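Vulleck Wardrobe Carton, tall, with hanging rail

Hello, and thanks for stopping by! I'm Lilibeth Dalisay and I look after the packing materials at Gendov. If you only buy one special box for your move, I'd make it the Vulleck. Your clothes go straight from the wardrobe onto the rail, still on their hangers, and straight back off again at the new place. No folding, no ironing mountain on your first night!

The carton comes flat. Fold up the base, tape it well (two strips, please, and one across the middle), then drop the metal rail into the slots at the top. I'd put shoes and handbags in the bottom, but go easy, as a box this tall gets awkward to carry once it's heavy. 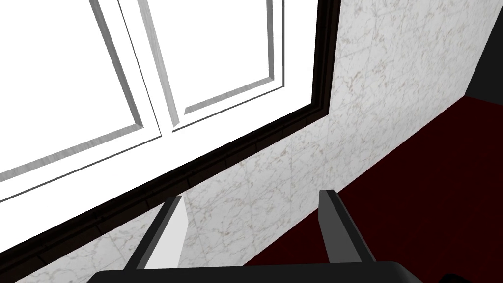 People often ask me how many they need. I usually say 2 for each person, and one extra if you own a lot of winter coats. Long dresses are fine, although a really full wedding dress is better off in a box of its own.

You can hire them too. Hire is up to 30 days, and we collect the empties from your door if you're on one of our normal rounds. My colleague Jummai Tijani runs the hire side and she'll happily add a few days if your completion date slips (mine did, twice, so I do sympathise).

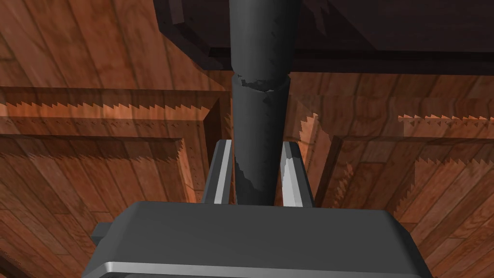 Buying for an office or a removals firm? We sell them in bundles of 200, and there's a better price again at 1,000. The rails are sold separately on trade orders, so do remember to put them on the form.

Goes well with: Obi tissue paper, Plelar carton tape

Delivery is to the ground floor only. Unopened packs can come back to us for a refund, but we can't take back boxes that have been taped.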